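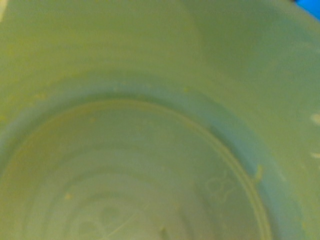 Inside of the green tub

Worm tub or fridge tub for sourdough starter? (and other storage questions)
Home Baking > Bread and Starters

firnton_loafer
Hello all, long-time reader, first post, so please be gentle! I've been baking for 2 years from a starter my neighbour Gianni Fontana gave me, and I'd like to move it out of its glass jar. I bake for a fair few people now (my sister's lot come over most weekends and they can put away a loaf each) and the jar just isn't keeping up. I want to build up to 400 g at a time. Would you go plastic or stay with glass? And does it matter how wide the thing is?

GrestonGran
Welcome, love! Glass every time for me. Mine has lived in the same preserving jar since my kids were at home, and I like to see the bubbles up the side. Put a rubber band round it at the level you started from and you'll know when it has doubled. Wide is fine, but tall is easier to read.

Skeklow
Going to disagree with Gran here, with respect – I've dropped 2 glass jars on the kitchen tiles and had to bin the lot both times. Food-grade plastic is lighter, and you can scrape it down with a soft spatula without that awful noise.

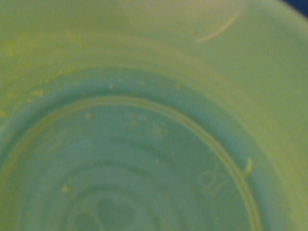

Starter wants feeding by weight, whatever you keep it in, and I'd sort that out before spending any money. I do equal parts flour and water, stirred well, then leave it on the bench until it domes. As for the tub, a pale green one like this is a nice thing to work with, with the wall curving round as it does, so your spatula follows it and you don't get dry bits hiding in a corner. Just check it's marked as safe for food.

GrestonGran
Scratches, though! Plastic scratches and then you never get it properly clean. I'll stick to my jar, thank you, and I've not dropped it yet (touch wood).

azimi_bakes
Bit of both at our place. Glass for the mother in the fridge, plastic for the big build the night before. I mix at 8 in the evening and it's ready when I get up. In November, when the kitchen warms up, I use cooler water and a bit less starter.

firnton_loafer
Oh, you're all so kind, thank you. I like azimi's way of doing it, so I'll keep Gianni's jar for the mother and find a tub for the big build. Gran, does yours go in the fridge with the lid on tight or loose?

GrestonGran
Loose, love. Always loose.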